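The Iruvport Communiqué

The talks between the two central banks had reached the adjectives by midnight.

Anas Ezzat, deputy governor for external relations, had wanted "productive." The visiting side would go no further than "useful." Someone from the Mirunine ministry, who had slept through the afternoon session with his hand in the biscuit tin, woke up and proposed "cordial," and was ignored by both delegations in a way that brought them closer than anything since lunch.

"We can't say productive," said Zdislava Kubíček. "Productive implies a product."

"There is a product. There's the 190 million."

"The 190 million is frozen."

"A frozen product is still a product," said Ezzat. "Ask anyone who sells peas."

She wrote something down. He had been across tables from her for most of his career and had never seen what she wrote. He suspected it was groceries.

The money had belonged to Mirunine before the sanctions and would belong to Mirunine after them, and in the meantime it sat in an account in Iruvport earning interest for a bank called Initz, whose chairman sent both delegations a fruit basket every June. The question before the meeting was whether 20 million of it might be released to buy railway parts. The question before that question was what to call the meeting. It couldn't be a negotiation, as Kubíček's government did not negotiate with Ezzat's. It couldn't be a visit, because then there would have to be flags.

"Exchange of views," said Kubíček.

"My minister hates that. He says it sounds as though he might come home with yours."

They broke for coffee. The Hotel Huỳnh had given them its second-best conference room, the best having gone to a dental convention, and every so often a burst of applause came through the wall. Ezzat found it hard not to take it personally. In 2 days he hadn't said a single thing that anyone would clap for, and next door they were on their feet for a crown.

"You know what they'll print," he said, stirring. "They'll print the handshake."

"They always print the handshake."

"Last time I had my eyes shut."

"I remember," said Kubíček. "We put it on the office Christmas card."

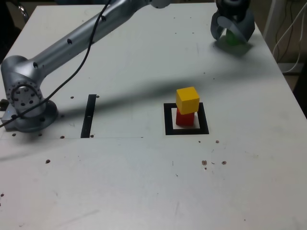

He considered walking out over this, and decided the coffee was too good. When they sat down again she slid a sheet of paper across to him. It was dated 2025-08-12 and it was one sentence long. The two sides, it said, had met.

Ezzat read it twice, looking for the trap.

"Met," he said.

"Met."

"No adjective."

"I can offer you 'both.' Both sides met."

He took it down the hall and telephoned his minister, who asked whether "met" could be made stronger. Ezzat said he would try. He stood by the ice machine long enough to seem to have tried, then came back and signed.

The railway parts were put off until the next exchange, or visit, or whatever it was going to be. Kubíček capped her pen and held out her hand, and the photographer, who had been asleep on the coats, asked them to wait while he found his other shoe.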